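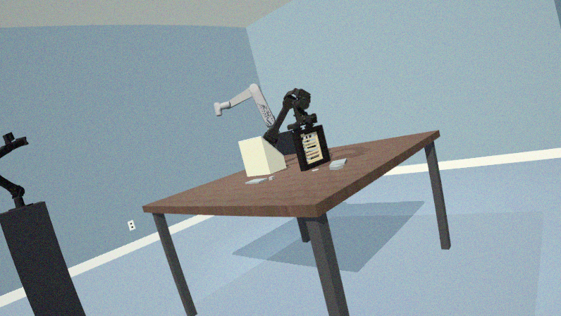
Before you buy a robot arm for the workshop: tips for the careful spender

Every winter I get letters asking whether a small bench arm is worth having. My answer is usually "what for?", and most people go quiet at that point. If you do have an answer, these tips may save you some money.

Write the job down first. One job, one sentence. "Hold the tablet upright while I glue" is a job. "Help round the workshop" is a wish, and wishes are how people end up with two arms when a £14 stand would have done.

Price the stand, clamp or jig before you price the arm. If the cheap thing does most of the work, buy the cheap thing and wait a year.

Don't trust the headline price. When I added up the Letau starter arm last August it came to 1143 pounds, and the advert had let me think of it as an 800-odd pound purchase. The gripper was extra. So were the power supply, the mounting plate and the lead. Ask for a quote with everything needed to pick up one object and put it down again, and see how long the reply takes.

Put by roughly 300 pounds for the first year on top of that. Fingers wear, cables get trodden on, and you will want a second set of grippers once you find out what the first set won't hold.

Look at the table. An arm that reaches well out over a light table will make it wobble, and then you'll blame the arm. Press down hard on each corner. If it rocks, mend that first. Dvorak and Gromer both sell pedestals for floor mounting, and I think both are dear for what they are, but a pedestal does leave you the whole tabletop.

Measure reach with the gripper on. Sellers like to quote it to the wrist, or with the arm stretched out flat in a way you'd never use. Cut a strip of card to the stated length, pin one end where the base will go and swing it round. Then do it again, a hand's width shorter.

Two arms on one table need more room than you think. Their bases can sit close together and still leave you with elbows in the same bit of air. Ask who pays if they knock each other. I asked Hamham and got a brochure.

Be wary of simulated demos. They are handy for checking layout and reach, and I'd use one before drilling any holes. They won't tell you much about dust, a slippery tablet case or a socket on the wrong wall.

Borrow or hire if you can. Mal-soon Sung wrote in to say she hired one for her framing bench and kept a note of every use. The tally came to 81 goes, nearly all of them in the first fortnight. She sent it back and bought a better vice.

Keep the box. Second-hand buyers ask for it, and you may be selling.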